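Forkano refurbishment line

The Forkano refurbishment line is a workshop for used office computers in Faltthorpe, operated by the reseller Andico. It is known in the local trade for moving hard drive handling from hand work to robot arms. The first automated bench entered regular use in October, and a second was approved in February 2021.

Background

Andico buys desktop computers from offices and schools, tests them and resells them. Before automation the line employed 39 people, most of them at standing benches. Each person opened cases, pulled drives, fitted replacements and closed the machine again. The company listed wrist strain as the most common complaint on its bench staff survey.

Operation

A worker opens the case and lays the computer on the bench. Drives wait in a fixture beside it. The arm works between the fixture and the open case, and the worker checks the seating and connects the cables. Machines that fail a check go to a hand bench called Tlapale, after the storeroom it replaced.

Effects on staff

No jobs were cut when the bench opened, but the work changed. Bench staff became cell operators after a course of 3 weeks, and pay rose by one grade. Operators now look after stock, fault codes and final checks. Some older staff moved to Tlapale by choice — the work there is slower and more varied. Output at the first bench reached 127 computers a week, and the line as a whole passed 273.

Drive handling with the side panel off

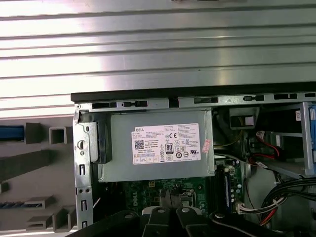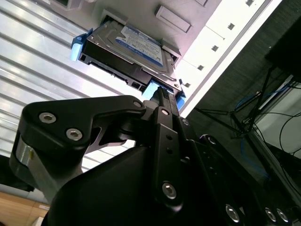
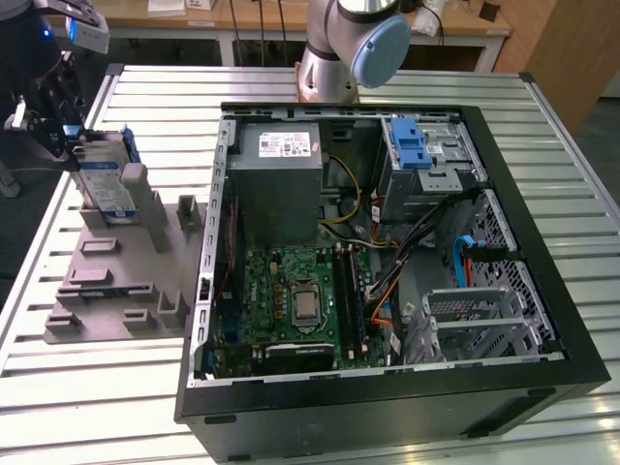 Training is the part of the program that has changed most since the start. New operators first learn to do the whole job by hand, so that they can take over a computer at any stage. They are taught to recognize the blue parts on drive trays and drive cages, such as the release tab and the latch, and to check them before closing a case. Cable work comes last in the course and is still done by people on every shift.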